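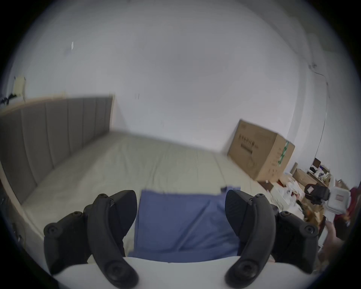
Sendolley opens its doors to guests in April

By Bhavana Hegde | April
2 min read

A new guesthouse is getting ready to welcome its first visitors on the Haugen side of the harbour. Sendolley opens in April with six rooms, a shared kitchen and a breakfast table long enough for everyone to sit down together (children too, and they get the window end!).

The house is the work of Torunn and Tormod Sæther, who spent three winters bringing the old net store back to life. They kept the original stairs and the creaky landing, and painted the front door the same yellow it had in Tormod's grandfather's time.

"We wanted a place where you come in from the rain and somebody puts the kettle on," said Torunn Sæther. "Two years ago there were gulls nesting in what's now the best room in the house!" 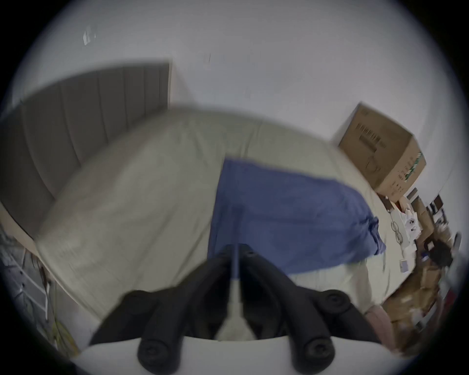
A blue cloth on one of the beds.

Breakfast will be in the hands of Noelia Peñalver, whose cardamom buns already have a loyal following at the Nolla bakery. She'll be baking from 6 a.m., and neighbours are welcome to drop in for a coffee and a bun even if they aren't staying the night.

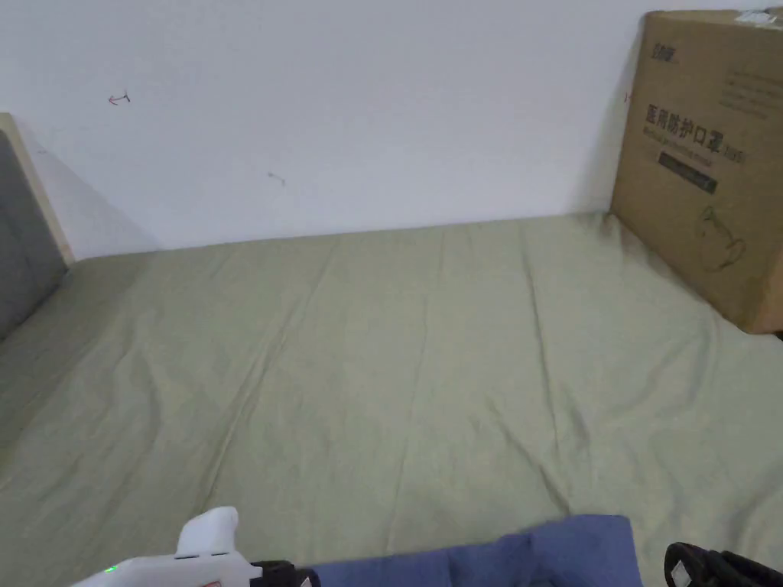 Locals are invited to an open evening before the first bookings arrive, with fish soup, a tour of the house and fiddle tunes from Gudrun Björklund. More than 200 people have already put their names down, so the soup will be served in the yard as well, under cover if the weather turns grey.

Bookings for spring and summer are open now at the front desk.

Shares: 200
Comments: 3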